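Coscombe storage rule promises tidier shelves, but the savings are hard to find

14/12/2020

Coscombe's three public museums will have to move their small-object collections into new display and storage cases under a rule the town council passed this week. The council says the change will cut damage to coins, pins, medals and other small pieces, and that it will pay for itself in eight years. The paper it published to back up that claim runs to two pages, and one of them is mostly a cover sheet.

The rule covers anything small enough to be held in one hand. From January, pieces in that group can no longer be kept in open trays or in the old drawer cabinets that have served the town museum for decades. They must go into closed clear cases, bought from a supplier on an approved list. At the moment the approved list has one name on it, Goka, which also sells the replacement seals and the cleaning kit the rule says must be used with its cases.

The council did look at another bid, from Culholm. It was turned down for what the minutes call "reasons of fit," a phrase that could mean the size of the cases or pretty much anything else. Culholm has not said whether it will ask for the decision to be looked at again. Goka did not answer a request for a price list, and the council says the unit price is confidential until the contract is signed.

That leaves residents to work out the cost from what little is public. The budget line for museum upkeep goes up next year, and the line for school visits goes down. The council says the two changes are not linked. It has not said what they are linked to.

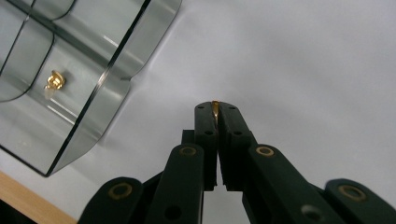 Cieślak, writing on the town's public comment page, asked why the council was buying cases before it had a list of what was going to be put in them. The last full inventory at the town museum was never finished, the comment said, and the part that was done disagreed with the labels on the drawers. "You can lose a medal in a very nice case," it went on. The council's reply thanked residents for their interest and gave a link to the same two-page paper.

The question is a fair one. The paper says small objects are "at rising risk" in open trays, but it gives no record of breakage, theft or loss at any of the three sites. Asked for one, the council's press office first said the records were held by the museums. The museums said they had sent them to the council. A later message from the press office said the word "rising" referred to a general trend in the field and should not be read as a claim about Coscombe.

There is a decent argument for closed cases. Dust gets into open trays, labels wander, and visitors lean on things. Clear cases also let people see pieces that would otherwise sit in a drawer from one year to the next. None of that is in dispute, and a modest plan to replace the worst of the trays would probably have passed with little fuss. What went through instead is a rule for every small object in town, with a deadline next month and a single supplier.

The deadline may not hold. Staff at the smallest of the museums have been told that their cases will come "in the first half of the year," well after the date on which the old trays are supposed to be out of use. The council says sites that are waiting for delivery will be given a letter stating that they are in the process of meeting the rule. It would not say how long such a letter would be good for.

The contract is due to be signed in January. The price is supposed to be published after that, although the council has given no date.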